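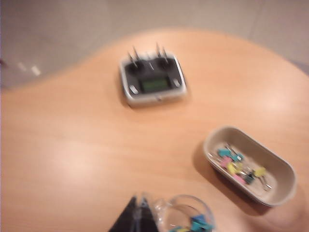
**Ticket:** Slow and dropped connections, upstairs meeting room and east offices
**Site:** Plistthorpe
**Opened by:** Zubaida Marwat
**Assigned:** Babar Satti
**Priority:** Normal, raised to High on second report
**Status:** Closed, one follow-up open

### Report as received

Video calls freeze in the upstairs meeting room, then drop. Laptop shows full signal the whole time. Web pages load slowly or time out. Same fault in the two east offices. Ground floor is fine. Rebooting the laptop helps for a few minutes. Started after the long weekend. — Z. Marwat

### Log

**2024-05-30, 08:40, B. Satti**

Rang Zubaida. Confirmed the fault affects three different laptops and one phone, so not a single device. Wired desk in the east office is also slow. That takes wireless off the top of the list, although the user's description pointed there.

Asked her to plug a laptop straight into the wall port in the meeting room. Same behaviour. Ping to the gateway from that port: 13 per cent loss over a five-minute run. Ping from reception, ground floor: no loss.

**09:15, B. Satti**

Logged in to the upstairs switch (Kurneo, 24 port, in the cupboard by the stairs). Uptime is normal. CPU is normal. Port 24 is the uplink to the ground floor rack.

Port 24 status:

- Link: up
- Speed: 100 Mb/s, half duplex
- Input errors: climbing
- Late collisions: climbing

Should be 1 Gb/s, full duplex. The port is set to auto on this end. Checked the other end of the link on the ground floor switch. It is fixed at 100 full. A fixed port doesn't negotiate, so the upstairs end has fallen back to half. Classic duplex mismatch, and it accounts for the late collisions.

No change record for that port. The last config save was by the shared admin account, so I can't say who did it.

**09:30, B. Satti**

Set the ground floor port back to auto. Link came up at 1 Gb/s full, stayed up for 50 seconds, then dropped. Came back at 100 full. Dropped again. It then flapped until I fixed both ends at 100 full, which is stable.

Loss from the meeting room port is now nil. Asked Zubaida to carry on working and report anything odd. This is a workaround only. The whole upper floor is sharing 100 Mb/s.

My guess is that somebody fixed the port at 100 on purpose to stop the flapping and didn't do the other end.

**10:05, S. Jatoi**

Picked up the cabling side. Ran the switch's built-in cable test on port 24:

- Pair A: OK
- Pair B: OK
- Pair C: open, 44 m
- Pair D: OK

100 Mb/s only needs two pairs, gigabit needs all four. Fits what Babar saw. The run between floors is listed in the site book as 44 m, so the break is at or very near the ground floor end. The built-in test isn't precise to the last metre.

**10:50, S. Jatoi**

On site. Ground floor rack, patch panel position 9. Swapped the patch lead first for a known good one. No change to the test result.

Pulled the panel forward. The blue pair at position 9 had one conductor sitting proud of the contact. The jacket had been stripped back too far and the cable was hanging off its own terminations. The cable tie that should hold it to the rear bar was missing. There was a new bracket fitted directly below it for the Olari door controller, and my view is that the cable was pushed aside when that went in. Can't prove it.

Two ways to go:

1. Punch the conductor down again and leave the rest. Quick, but the copper was nicked.
2. Cut back and reterminate all four pairs. Needs the link down for 20 minutes or so.

Agreed option 2 with Zubaida for the lunch break.

**12:10, S. Jatoi**

Upstairs link down. Cut back, reterminated position 9 with the jacket taken right up to the block, fitted new ties. Tested with the handheld tester, all four pairs pass, wiring order correct.

**12:32, B. Satti**

Both ends set to auto. Link up at 1 Gb/s full. Cleared counters on both switches.

**13:40, B. Satti**

Counters after an hour: no input errors, no collisions, no flaps. Ping loss nil. File copy from the east office to the server runs at the speed I'd expect from gigabit.

**14:20, Z. Marwat**

Calls fine all afternoon so far, meeting room and both offices. The phones upstairs are clearer as well. I hadn't put that on the ticket because I thought it was the phone company.

**14:35, R. Michalík**

Reviewed. Cause accepted: damaged termination at panel position 9, made worse by a speed setting fixed at one end only. Three points before this closes.

- Monitoring has the uplink up/down only. It should also alert on speed change and on error rate. Babar to add for all uplinks, all sites.
- The shared admin account on the Kurneo switches goes. Named logins only. Zsolt Veres has the same job under way at the Jafri building and can include this one.
- Site book to show the door controller bracket and the new termination.

**15:10, B. Satti**

Alerts added and tested by forcing a spare port down to 100. Mail arrived. Site book updated. Configs saved on both switches and backed up.

**15:25, B. Satti**

Closing. Follow-up ticket raised for named logins, assigned to Zsolt, due by October.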